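## 3. Study Site and Materials

The survey was carried out in the outdoor working area in Runudau, where office staff may take their laptops and papers during the warm months. We selected this place because the furniture is left outside through the whole year and has never been refinished. The tables are round, with slats that run from the center to the rim. 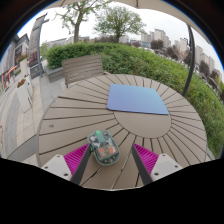
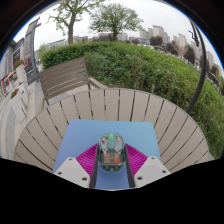
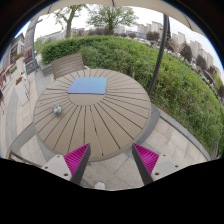
**Figure 3.** Round slatted table at the Runudau site. The gaps between the slats fan out toward the rim.

The radial layout is of interest for two reasons. First, the water leaves the top through many narrow openings, so that the drying time depends on the distance from the center. Second, users do not treat the surface as equal everywhere. In the interviews, several persons told us that they prefer to put small objects near the middle, where the top is smooth, and that they avoid writing directly over the gaps.

### 3.1 Collection of responses

Between January and the end of the summer period we collected 2167 short responses on paper cards. Each card asked for the task performed, the time spent outside, and the comfort of the surface on a scale with four steps. Cards without a task were removed before the analysis. The coding of the tasks was prepared by Wolfram Weidemann and then checked by a second reader, who worked with the same list of categories.

The comfort scale was taken from the earlier Collolance study, with one change in the wording. The original scale used the term "stability", which our respondents often understood as a property of the chair. We replaced it by "how steady the table feels" – a longer expression, but it produced fewer empty answers in the pilot.

### 3.2 Comparison sites

Two further sites were included for comparison. At Zavetti the tables have a closed top, and at Hellwig the slats are parallel. For each of them we drew 200 cards at random, and these were coded in the same way. We did not try to match the sites by weather, as the records from Hellwig have gaps in the spring months. This limits the comparison of the drying times, which are therefore reported for Runudau only. The comfort scores are compared across all sites in Section 4.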